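Chapter 10
Bins, Totes and Open Containers in the Workplace

Learning outcomes

On completing this chapter, students should be able to describe the parts of an open storage bin, distinguish surface wear from damage that affects service, and complete a bin condition record in the form set out in Section 10.2.

Introduction

The open bin is among the oldest fittings of the storeroom and receives less attention than it deserves. Shelving is inspected on a schedule and scales are calibrated, yet a bin may remain in service for years without anyone recording its condition. Goods of mixed shape and material are placed in it, turned over, taken out and replaced, and each movement leaves some trace on the walls and floor.

Chapter 9 dealt with closed cartons and their labelling. The present chapter turns to rigid containers without lids, which are used for returns, sorting, mixed household goods and small parts. It draws on the storeroom practice of the Pevley distribution centre, where Vernon Robichaud and Mārtiņš Jaunzems kept condition records for 818 bins over two years. Their record form is reproduced, with minor changes, in Appendix C.

Terms used in this chapter

Wall: any upright side of the bin. The wall furthest from the operator is called the back wall.
Sloped panel: an inclined surface between a wall and the floor, which directs goods toward the picking area.
Floor: the lowest interior surface, on which goods come to rest.
Scuff: a light mark that does not break the surface.
Scratch: a mark that can be felt with a fingernail.
Transfer: paint, dye or other colour left behind by another object.

Wear does not fall evenly. A back wall may carry only faint scuffs while the sloped panel beneath it is heavily scratched and smeared with colour. Floors tend to show general staining. For this reason the condition record treats each surface separately, and a single grade for the whole bin is not accepted.

Contents should be noted as found, before anything is moved. A cup lying on its side is recorded in that position. Transparent articles require particular care, as they are easily overlooked when they lie across something brightly coloured.

Figure 10.1 Mixed goods in an open grey bin in use on a wooden tabletop.
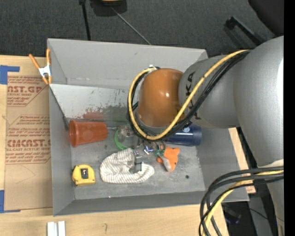

10.1 Selecting a Bin for Mixed Goods

The depth of a bin should be chosen with regard to the smallest article it will hold. Farahani and Barbosa, whose trials are discussed on page 53, recommend that the operator be able to reach every part of the floor without leaning on the rim.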